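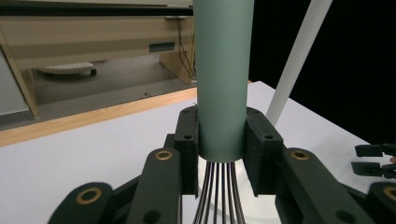

Gripping a whisk by the handle, wires down.

Kitchen Chores and Machines: What Works Now, What Doesn't

Readers of these pages ask whether a machine can put away the kitchen tools yet. The short answer is that some single motions are within reach and whole chores mostly are not. The notes below take one small job, getting a whisk off the table and onto a hook, and go through the parts of it that are hard. Most of them apply equally to ladles, spatulas and shop brushes.

1. Pick the right part of the tool

A whisk has one good place to hold it and several bad ones. The wires flex under pressure and slide past each other, so a grip on the head gives no firm reference for where the rest of the tool is. The handle is stiff and close to round. Two flat pads closing on a round handle touch it along two narrow lines, and the tool can still roll or tip between them. A textured or foam facing on the pads widens the contact and reduces the roll. Bare plastic on a smooth handle is the worst pairing.

Check the grip before any lift. If the handle is held too near the end, the weight of the head pulls it out of line. Moving the grip half an inch toward the wires usually cures this.

2. Start from a plain surface

Clear the area first. A tool lying alone on a flat, pale mat is easy to find by camera. The same tool in a drawer with fourteen others is a different problem, and the cheaper kitchen arms on sale do not solve it. A soft mat also helps the fingers get low enough to close around a thin handle without jamming on the tabletop. Foam board does well and can be replaced when it dents.

Set the tool at an angle that leaves the handle open to the hand that will take it. A mug tree with a wide flat base makes a workable rack, provided the hooks are all free at the start.

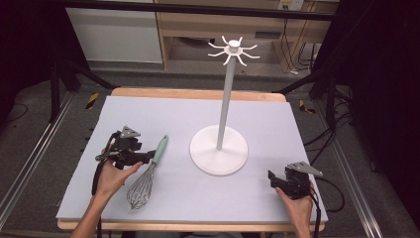
3. Approach and close

Come in from the side of the handle, with the pads open wider than seems needed. Close slowly until both pads touch, then add pressure. If one pad touches first, it pushes the tool across the mat and the position measured a moment earlier is no longer correct. A person fixes this by feel. A machine without force sensing will close on air.

In the Drirka bench trials we followed in July, the pickup alone was run 400 times with a fixed whisk position and failed 14 times. With the position changed before each run, 239 of 900 pickups failed. The figures come from one bench with one whisk and should not be stretched further than that.

4. Lift and carry

Raise the tool straight up before moving sideways. Wire loops catch on hook tips, bowl rims and cables, and a sideways start finds all of them.

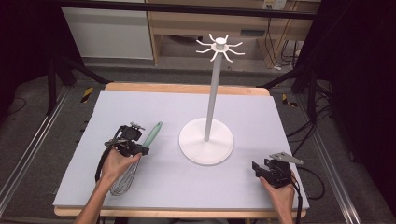
Carry height should be set by the longest part of the tool below the grip. For a whisk held by the handle this is the wire head, so allow the full length of the head plus two inches. Keep the second hand open and out of the path until it has something to do. It may be needed to steady the rack, particularly a tall one with a light base.

5. Hang or stow

This is the step where most machines still stop. The end of a hook is a small target and the hanging loop on a tool is often not much larger. Both have to be located while the carrying hand blocks part of the view. Tools without a loop can be dropped head up into a heavy crock, which accepts a much larger error. For anyone planning a kitchen around a future machine, crocks and open trays are the better purchase.

Release is a separate skill. Open the pads evenly and back away along the line of approach. Pads that stick slightly to the handle will drag it off again.
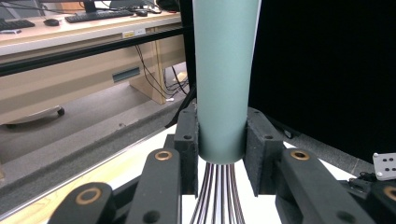 The same limits show up on the shop floor. Wurex fits its small arms with rigid pegboards and marked outlines for each brush, which removes most of the searching. Lenihan takes the other route, with loose bins and a slower arm that looks twice. Both are sold for one tool family at a time, and changing the family means a new set of pads and a day of setup.

6. What to leave to people for now

Anything wet or greasy. Anything that has to be judged clean. Nested bowls, lids that fit only one way, and knives of any kind. Stirring and whisking are possible with a clamped tool and a fixed bowl, but a stand mixer does that work at a fraction of the cost.

The Skenulwood hanger kit for home arms is due for a second version with longer hooks. Current owners can get a similar result by bending the hooks out slightly and spacing the tools so that every second hook stays free.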